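Chapter 4
Color in the Rooms We Sleep In

I grew up in a bedroom painted the green of canned peas, and I didn't think about it once until I was 19 and came home from college for a week in February. I lay there on the first night, looked at the ceiling (also green!), and wondered who on earth had picked it. My parents swore it was like that when they bought the house. The house was built in 1939, so the pea green may well have been older than they were.

I start with that story because it's how most of us meet color at home. We live inside it for years and then one day we see it. This chapter is about getting to that day a bit sooner, and about having some words ready when it comes.

You already have the color wheel from Chapter 3, so I won't drag you around it again. What I want to do now is take it off the page and put it in a room, where it starts misbehaving almost right away. Paint next to a window isn't the same paint in the corner. A rug throws its color up the wall. And cloth is the worst of the lot, or the best, depending on your mood, because cloth folds and every fold has a light side and a dark side.

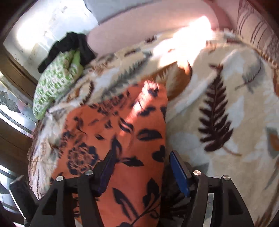 I taught an evening class in Erwood for a few years, and the first thing I asked people to do was go home and write down every color in their bedroom. They came back with lists like "white, blue, wood." Fine. Then I sent them home to do it again, in the morning this time, before switching on a lamp. The second lists were twice as long and a lot stranger. One of them had "the gray that the white turns into," and I've been stealing that phrase ever since.

So here are the three words we'll lean on. Hue is the family name: red, orange, blue. Value is how light or dark a color is. Strength is how much of the color you're getting, from full blast down to almost nothing. Cream is a pale, weak cousin of yellow or orange, and rust is an orange that has been darkened and calmed down. Put those two side by side and they get along nicely, as relatives sometimes do, with the darker one looking richer against the pale one.

Black is the odd guest. A thin black line or a black flower printed on a warm cloth makes the color around it look brighter, and you can test this with a marker and a scrap of any old pillowcase. Please do! It takes a minute and you'll remember it longer than anything I can write.
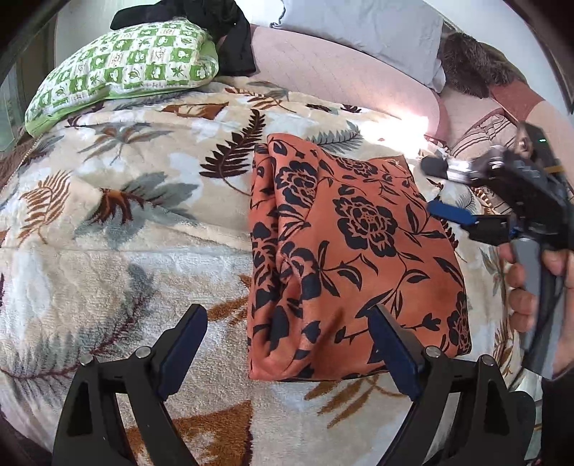

4.1 Warm, Cool, and the Trouble with Both

People will tell you that warm colors come toward you and cool ones step back. It's a decent rule and I use it myself, but it bends easily. A strong blue beside a faded orange will march right up to your nose. Keep that in mind as you work through the next few pages, and keep your bedroom list handy, as we'll be marking it up.

Related chapters
Chapter 3: The Wheel and What It Leaves Out
Chapter 5: Pattern, Large and Small
Chapter 6: Lamps, Windows, and the Tokness Gray
Project: Re-covering a Chair
Answers to the Practice Pages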